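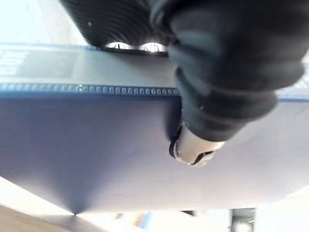 Ilgın Gökçe left a comment under our October post saying to price the fingertips before the arms, and to go through the quote line by line asking which of the parts will touch something every day. Those are the parts you'll be paying for again, she wrote, and they're usually the ones squeezed into a single line at the bottom.

I loved that comment so much that I rewrote this whole guide around it!

How to plan a budget for a two-armed robot in an ordinary office
Updated 10 January 2022

We use a two-armed robot for filing work at Tokgöz, which means cabinets, shelves and box files. It's a wonderful thing to have in the room, and planning the purchase was far more fun than I expected (I'm a spreadsheet person, I admit it). The steps are in the order I'd do them now, which is a different order from the one we used.

Step 1. Write down the job in one sentence

Make it a sentence a visitor would understand. Ours was "Open a low cabinet, take out a box file, put it on top, put it back." Everything you buy should trace back to a word in that sentence. "Low" told us how far down the arms had to reach. "Open" told us we had to think about handles. "Box file" settled the grippers.

If your sentence has "and sometimes" in it, split it in two and budget for the first one only. You can come back to the second when you know what the first really costs to run.

Step 2. Measure your furniture before you talk to a supplier

Do this with a tape measure and a notepad, on your knees if need be. Write down:

- height of the cabinet top and of each shelf
- width of the opening with both doors fully open
- how far the doors swing out over the floor
- size of the door handles and how much room there is behind them
- height, width and thickness of the things to be picked up, and the weight when full
- type of flooring, and anything standing on it that can't be moved

The door swing caught us out. A robot parked close enough to reach the back of a shelf may be parked right where the door wants to go. Erdal Ertürk at our Kuruddale office drew the swing on the carpet with masking tape, and we changed our minds about the base that same afternoon. A roll of tape is the best value on this entire page.

Small handles deserve their own line too. Take one off and send it to the supplier. We mailed ours to Odeo in a padded envelope and got a proper answer about fingertips instead of a brochure. 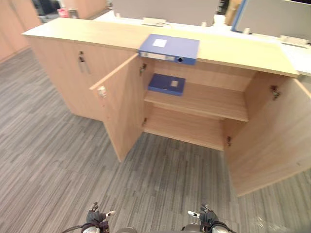 Step 3. Split the quote into four piles

Quotes arrive in whatever order the supplier likes. Copy every line into your own sheet and give it one of these labels:

Stays: arms, base, controller, mounting hardware. You buy it once and it should outlast the project.

Wears: fingertips, finger coverings, cables that bend, anything soft.

Repeats: software licenses, support, insurance, service visits.

People: training days, setup, and the hours your own staff will put in.

That last pile is nearly always missing from the quote, which makes sense when you think about it, as the supplier isn't the one paying for it. Put it in anyway. We logged over 100 staff hours before the filing job was running the way we wanted, and I'd happily do it again, but I'd want it in the plan.

Step 4. Price the wearing parts properly

A set of fingers for our grippers came to $401. We have two grippers, so the spare for the second one was another $401, and we ordered both along with the arms. Same shipment, same paperwork, and no waiting around with half a robot.

Ask for these in writing:

- the price of one fingertip alone, and whether it's sold alone
- the price of the covering alone
- delivery time for each, in working days
- whether you can swap them yourself and with which tools

Odeo answered all four in one email. Another supplier (no hard feelings) needed three rounds, and that told us plenty about what ordering spares would be like.

Step 5. Decide what to rent

You don't have to own everything on day one, hooray! We rented our base from Nuvier for the trial period and bought the arms. If you're unsure about the floor, the parking position or even the room, rent the part that depends on it.

Read the return terms before you sign. Look for who pays for transport, what counts as normal wear, and whether any rent comes off the price if you decide to buy.

Step 6. Make a line for the room

We set aside $2,000 for this and I'm very glad we did. It went on a power outlet in the right spot, door hinges that needed replacing, new labels for the box files, and a second batch of box files so that we could practice without touching live paperwork. Buy the practice items in the same make as the real ones. A slightly stiffer lid or a different finger hole changes more than you'd think.

Step 7. Put dates beside the money

Next to each line, write the month the invoice will land. Wearing parts should appear more than once. So should licenses. If your finance team works in quarters, add a column for that now and save yourself a long evening later.

Then send the sheet to one person who wasn't involved and ask them to find the line that's missing. Erdal did this for me and found two: shipping for returns, and a lockable cupboard for the spares.

A few notes on the sheet itself

Keep quoted, ordered and paid as separate columns. Leave the old quotes in a second tab so you can see what moved. Write the supplier's part number next to every wearing part, copied and pasted, never retyped.

If you've priced grippers for something softer than box files, hanging folders especially, please leave a comment with how you labeled the lines. I'm starting that sheet next and would love to see another one first.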